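How do you go shopping for a robot?

Hello! I'm Akua Adjei, and I look after the robot shopping list at Ashby, a workshop where we teach robot arms to pick things up and put them down again. Yes, there really is a shopping list. It has its own folder and everything!

You might think you'd start by choosing the shiniest robot. I used to think so too. Now I start with a question: what job do we want done? Lifting car doors is one job, and handling small toys is quite another. A giant arm would be hopeless at ours (and it wouldn't fit through the door).

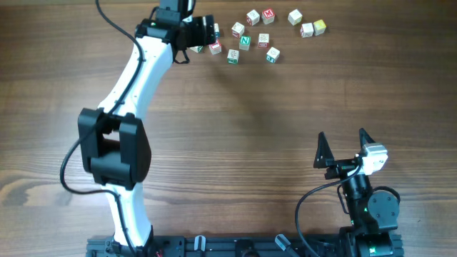
My budget is the next thing. A budget is a plan for your money, written down before you spend any of it. You do the same when you've got birthday money and you want a game, a comic and some sweets. Our budget for small things this year was £2000, and you'd be amazed how fast that goes. Take the little wooden blocks with letters on, scattered over the table near the black gripper. They're cheap, so I put them at the bottom of my list and nearly forgot them! The cables are on the list too, and so is the long black rail that both arms are fixed to. If I'd only saved up for arms, we'd have had nothing to bolt them to.

Then comes the bit I like best, which is asking for prices. A price that a shop writes down and promises to keep for a while is called a quote. I asked two firms, Wonmont and Tovitetti. Wonmont's quote was lower, hooray! But then I read the small writing. Delivery was extra, and so were the spare fingers for the grippers. Tovitetti put all of that in one price and promised to keep it the same for 30 days, so I had time to check my sums and have a think. 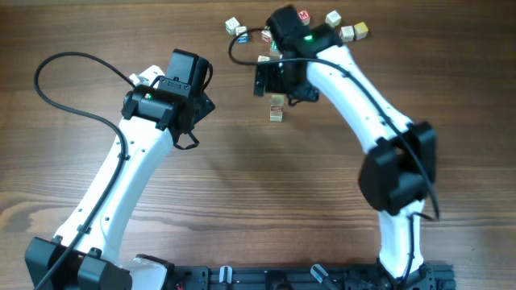
Spare parts need a line in the plan as well. Robots wear out, just like your trainers do. Fingers get scratched, screws go missing under cupboards, and cables get tired of being bent. I keep a bit of money back every month for repairs, and I call it the Drivus pot, after the very first robot I ever bought. Poor old Drivus needed a new motor by December and I hadn't saved a penny for it!

The last thing I write down is how long we want everything to last. For our arms I've put five years. If you share the price out over five years, you can see what the robot costs you for each one, and a big scary number turns into five smaller ones. Try it with something you're saving up for, maybe a bike. You'll need a pencil, and probably a rubber too. I get through loads of rubbers.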